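Comparing Two Hand Controllers on the Cloth-to-Bowl Task in Simulation
Written by Niloufar Bakhtiari. Tested with the Vik simulator, August build.

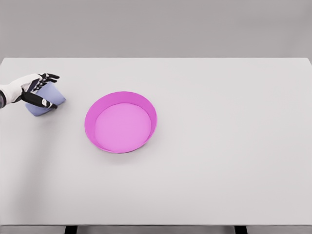
Before you start

You need the cloth-to-bowl setup loaded, with the multi-finger hand attached to the arm. Both controllers, Jamel (position) and Flakora (force-limited), must be installed and visible in the controller menu. Run them on the same machine. Physics timing drifts between machines, and the results can't be merged later.

Step 1. Fix the seed list
Open the run settings and load a list of 100 seeds. Each seed sets the start pose of the cloth and the bowl. Save the list under a plain name and use it for both controllers.

Step 2. Set the grasp
The cloth is pinched between the thumb and the fingers, with the thumb underneath. Leave the approach path alone. Change only the closing behavior:
Jamel: closing time 200 ms, target angle from the default table.
Flakora: same closing time, force limit 18 on the controller's internal scale.

Step 3. Check contact before the batch
Run one seed and pause after the fingers close. Turn on the contact overlay. Both the thumb and at least one finger should report contact with the cloth. If only the fingers report, lower the wrist height and repeat. Do not raise the friction value to fix a missed pinch.

Step 4. Run the batch
Start Jamel first, export the log, reset the world, then start Flakora. A full reset matters here. Mahnaz Nazari found that a soft reset keeps the old cloth mesh, folds included.

Step 5. Score
Count a run as a pass if the whole cloth is inside the rim when the hand has opened and backed off. Cloth hanging over the rim is a fail. Log drops during transfer in a separate column.

Known problems

Fingers sink into the cloth: the collision margin is too small. Reload the default margin and rerun both batches.
Cloth jitters in the hold: reduce the step size.
Log stops at line 134: the buffer setting is still on "short."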